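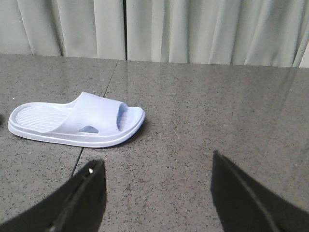 A pale slide sandal on a speckled gray surface.

Home | Training | Racing | Gear | Nutrition | Forum

We use cookies to keep the site running and to see which pages get read. Accept | Manage settings

How to come back to riding after a long illness without buying a plan you don't need

By Ulises Tello
Sunday, June 15, 2025

Every rider who has been off the bike for a couple of months with something viral gets the same two pieces of advice. One is "listen to your body." The other is a link to a comeback program with a price at the bottom. I have doubts about both. My body told me I was fine four days before I ended up back in bed, and the program I paid for had me doing threshold work in week two.

What follows is the method I used the second time, after the first one went badly. I ride amateur road races with the Clomotham club, I am not a doctor, and I'm not a coach with letters after my name either. If your doctor hasn't cleared you to exercise, close this page and come back when they have. If you had chest pain, fainting, a racing heart at rest or an enlarged spleen, you need a specific answer from a specific person about when you can ride, and no web page can give it to you.

Before you touch the bike

You want a stretch of ordinary days first. By ordinary I mean you got up, worked, shopped, cooked, climbed the stairs and didn't need to lie down in the afternoon. I waited for 10 in a row. Is there any science behind that number? None that I know of. I picked it because a week felt too short and I know what I'm like with anything open-ended. When I had a bad day at number six I started the count over, and I was furious about it.

During those days, walk. Flat, easy, long enough to be slightly bored. Skip the gym. Skip the "gentle" online yoga class too if it turns out to be 40 minutes of planks, as mine did.

Keep a notebook with three things in it each morning:

- Resting pulse, taken lying down before coffee
- How you slept, in one word
- How your legs feel on the stairs

Paper is fine. I had a Flultamitz wrist strap that gave me a readiness score every morning, and it gave me a lovely green score on the day I relapsed. I stopped wearing it. Some people get on well with these things, and I won't argue with them, but I'd want to see how the score is worked out before I let it decide whether I train. Flultamitz doesn't say. I asked.

Step 1: Spin for 20 minutes

The first ride is on the trainer or on a flat road close to home. Set a timer for 20 minutes and stop when it goes off, even if you feel wonderful. Small gear, light pedals, no data on the screen except the clock. If you can't talk in full sentences you're going too hard. Say something out loud and check. I recited my shopping list.

Then take the next day off completely. The ride itself tells you very little. With post-viral fatigue the bill often comes a day or two later, and that's what caught me the first time. I judged each ride by how it felt while I was on it.

So the rule for this step: ride, rest a day, look at the notebook, rest another day if anything is off. Do this for two weeks. You'll lose no fitness worth mentioning because you have none at this point. Sorry.

Step 2: Add time, leave everything else alone

Once two weeks have gone by without a bad morning, add 10 minutes to each ride in the following week. Next week, another 10. Keep the rest days. Keep the small gear.

Coaches argue about percentages here and you'll find people who swear by one figure or another. I've read a fair number of those articles and most of them quote each other. Adding a fixed chunk of time is easier to follow and harder to cheat. I liked that second part, given my history.

If you have a bad morning, go back to the previous week's duration. If you have two in a row, take three days off and go back two weeks. Write down what you did. I can't stress the writing down enough, as memory is generous to people who want to race.

What counts as a bad morning:

- Resting pulse clearly above your usual, two days running
- Waking up sore when you did nothing to be sore from
- Sore throat or swollen glands coming back
- The stairs feel like a climb
- You're in a foul mood and can't say why (I left this off at first, and my wife put it back on)

Step 3: Let some hills in

By now you're riding for over an hour and getting impatient. Fine. Choose a route with one or two short rises and ride them sitting down in your lowest gear. Don't chase anybody. Don't look up your time afterward. If you know you'll look it up, leave the computer at home.

Ride alone for this part if you can stand it. Group rides are where comebacks die. Everybody says "no drop, easy pace, just coffee," and then somebody half-wheels somebody and you're at your limit on a false flat pretending to enjoy the view. Sulastri Chong runs our Saturday group and she is strict about pace, and even she told me to stay away for another month.

I stayed at this step for five weeks. It was very dull.

Step 4: A little intensity, and less than you think

Pick one ride a week. After a proper warmup, do four efforts of one minute at a pace you'd call brisk. Take four minutes easy in between. Go home.

Look at the next two mornings. If they're normal, do the same session again the following week. The same one. Don't add to it. After three clean weeks, go to five efforts, or make them two minutes long, and never both at once.

Nearly every paid plan I've looked at falls apart right here. The Trukley Return to Racing plan, which is the one I bought, starts its "activation phase" in week two and puts two hard sessions back to back in week four. I wrote to ask how that had been tested on people recovering from illness. The answer was that the plan was "based on the experience of over 1,000 athletes." How many had been sick? How many finished it? They didn't know or didn't say. A thousand customers is a sales figure.

To be fair to them, the same plan might suit somebody who took six weeks off for a new baby or a broken collarbone. Those riders are rusty. A rider coming off a long virus is a different case, and a calendar that was printed before you got sick can't tell the two apart.

Step 5: The first race

Choose something short, local and unimportant, with an easy way to quit. A circuit race is good for this. You can pull out at the car park and be changed in five minutes. A point-to-point road race is bad for it, and a stage race is asking for trouble.

Set one goal that has nothing to do with placing. Mine was to sit in the back half of the bunch for half the distance and then decide. I decided to stop. That was in November, at a course I used to do well on, and I drove home feeling terrible about it. My notebook for the next two mornings says "fine" and "fine," so it was the right race to have done, though I wouldn't have said so in the car.

After that, leave at least two weeks before the next one.

Things people will try to sell you

Supplements. I took a recovery powder for a month at the urging of a teammate. It tasted of vanilla and chalk. My iron was low according to a blood test, and treating that helped, and I'd have found it out from the blood test alone. Get tested before you swallow anything, and ask whether you need it at all.

Compression boots. Pleasant. I fell asleep in the pair at Goh, the physio place above the bike shop. I have no idea if they did anything.

Altitude tents. No.

Online testimonials. Remember who writes them. The riders who took the fast route and got away with it post about it. The ones who relapsed mostly go quiet, and I was one of those for the best part of a year.

Questions I get by email

How long does it all take? Mine took seven months from the first spin to the first race. I've heard shorter and I've heard much longer. Be suspicious of anybody who gives you a date in advance, including a very fit friend.

Can I skip Step 1 if I was only sick for two weeks? Possibly. Ask whoever treated you. If it was a plain cold you don't need this page in the first place.

Do I need a power meter? You don't. It's useful later for checking that your easy rides are easy, but so is talking out loud. In the early weeks mine only made me sad, so it went in a drawer with the wrist strap.

What about running or swimming instead? Same steps, and be slower with running. Don't use a second sport to sneak in extra training on a rest day. I tried that too.

Next update will cover eating during the low-volume weeks, where I also did several things wrong.

Training | Racing | Gear | Back to top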